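Helgate Museum Service
Collections > Galleries > The Grullmont Store: the sorting room

The Grullmont Store: the sorting room
Last updated March 2020

The Grullmont Store holds the reserve collections of Helgate Museum Service. This page concerns the sorting room on the ground floor, where objects are unpacked, checked against the register and repacked before they go to the shelves. The room is in use at present for the Sarpong Bequest, a collection of 1,677 household and office items received from a single donor. Visitors to the store may see the room by appointment.

The tables
The tables in the sorting room were chosen for their plain white tops. Much of the Sarpong Bequest is dark in colour: pocket cases, desk trays, instrument boxes, spectacle cases and small electrical goods. On the brown benches used previously, black items were easily overlooked, and small detached parts were more easily overlooked still. Tabletops are wiped down at the start and end of each session. Pens, drinks and personal bags are kept on the side counter.

Flat items
Cases, trays and similar flat goods are placed directly on the tabletop and examined one at a time. The top surface is recorded first, then the ends, then the underside. Any strip, window, slot or label is noted in the condition column, even where its purpose has not been established. Items whose use is uncertain are entered by shape and colour until a curator has seen them.

White table in the sorting room. The flat black piece resembles a small tray or case. A narrow pale strip runs along its top, and its far end is raised slightly from the table.
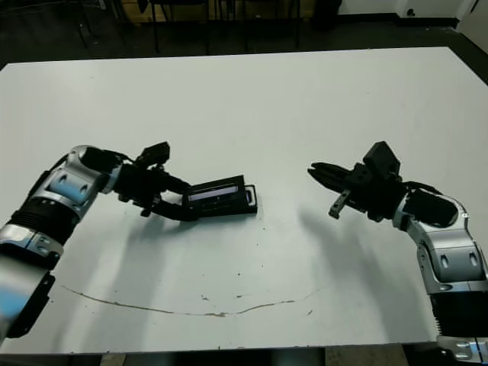
Kwesi Fiadzo has written to ask whether the cases in the bequest will be stored open or shut, adding that the hinges on a set he looked after for many years were ruined by being kept tightly closed, and that he would have left every one of them ajar if he had known. He also asks that loose linings be kept with the case they came from.

The service is grateful for these remarks. Hinged cases are stored closed over a folded sheet of acid-free tissue, which relieves the pressure on the hinge and the catch. Where a lid no longer closes easily it is left open and the item is given a deeper box. Linings, cards and receipts found inside a case are placed in a clear sleeve marked with the same number and packed beside it.

Boxes and shelving
Flat items are packed in shallow grey boxes, with 21 boxes to a bay. Heavier goods are kept on the lower shelves, and nothing is stored directly on the floor. Each box carries a paper label on its short side giving the register numbers of its contents. The shelving in this part of the store was planned for 2,000 items, which leaves a modest allowance for later additions to the bequest.

Subject groups
The bequest has been divided into groups for ease of study. Those most often requested are Writing and Office, Travel, and Illness. The last of these takes in pill boxes, thermometer cases, invalid cups and bed trays, and is the only group for which the register is complete. Writing and Office is still being checked, and readers should expect some numbers in that group to change.

Visiting the sorting room
Appointments are made through the enquiries desk at Helgate. Parties are limited to four persons. Visitors are asked to leave coats and umbrellas in the lobby and to refrain from handling objects on the tables unless invited to do so. Pencil may be used for notes. The room is reached by a level passage from the main entrance, and seating can be provided on request.

Reproduction
Requests to reproduce pictures from this page should be sent in writing to the enquiries desk, stating the title of the page and the intended use.

Back to Galleries
Next gallery: The Grullmont Store: paper and card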